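4.2 Mounting and upkeep of the arm

Most reports on tabletop manipulation give the arm one sentence and the learning method ten pages. We think the proportions are wrong, and the failure log from the Nondano cell is our main reason. Of the 3329 grasp attempts we kept, 1862 were made before the base was remounted, and the two sets should never have been pooled. An earlier internal report did pool them. We do not repeat its success rate here.

The arm is a Franka unit fixed at one side of a long conference table. A conference table is a poor base. It was chosen for its reach and its free surface, and the vendor of the mounting plate, Holtidar, assured us that the stiffness would be adequate. We measured no such thing. With the gripper held above the shape-sorter box (Figure 3), a person leaning on the far end of the table was enough to shift the fingertips by 2 mm, and several of the cut-outs leave less clearance than that. Whether the policy "learned" to cope with this, as has been suggested to us, cannot be settled from our data. 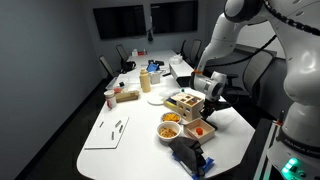 Figure 3. The arm over the shape-sorter box. Bowls of food pieces, an open box with a red cube, and a board with metal pegs share the table.

4.3 Service routine

The routine is short and was arrived at mostly by trial and error. Base bolts are checked with a torque wrench before the first run of the day. The gripper is homed with nothing between the fingers, and the fingertip pads are wiped, as crumbs from the food tasks change the grip more than we expected. The cable along the outside of the arm is checked by hand through the full range of the wrist. Twice it had worked out of its clip, and on both occasions the controller reported a force fault that we first blamed on the software.

Pads were replaced after almost 7 hours of contact tasks. The supplier, Dreron, quotes a much longer life, but does not say on what surface or at what force, and we give the figure no weight.

Recalibration is harder to defend. We repeated it every Saturday out of habit, and have no evidence that the interval is right. Drift between sessions was small in some weeks and large in others, with no pattern that we could tie to use. Until the arm has been run on a proper steel base, we would treat any claim of sub-millimeter repeatability from this cell, including our own, with caution.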